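Grimavside Self Storage: Frequently Asked Questions

Prices and opening hours are on their own pages. If your question isn't answered below, ring the office or use the contact form.
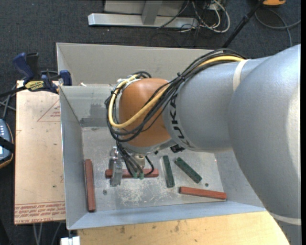

How long do I have to rent for?
The shortest stay is 2 weeks. After that you pay by the week and can leave whenever you like, as long as you tell us 2 weeks ahead.

Is there a deposit?
Yes, £80 per unit. It goes back to the card you paid with once the unit is empty and swept out.

Can I get in at any time?
The gate code works during the hours shown on the opening page. We close early on a few days in December and put the times up at reception.

Do I need my own padlock?
You can bring one or buy one at the desk. We don't keep a spare key. If you lose yours, we will cut the lock off once we have seen your ID.

What can't I store?
Food, plants, animals, petrol, paint thinners, gas bottles and fireworks. Mowers and motorbikes are fine if the tank has been drained.

Is my stuff insured?
Not by us. Some home policies cover goods in storage, so check yours first. We need to see proof of cover before you move in.

Can somebody else collect things for me?
Yes, if you have added them to your account. Email Luana Brandão at the office with their full name. They will need to bring ID.

Where do I park a van?
Use the loading bay on the Drimberg Road side. Please don't block the shutter, even for a short time.

What if I want a bigger unit?
Ask at the desk. If one is free you can swap, and we move your deposit across. There is no fee for changing.

Page last updated 2019-07-07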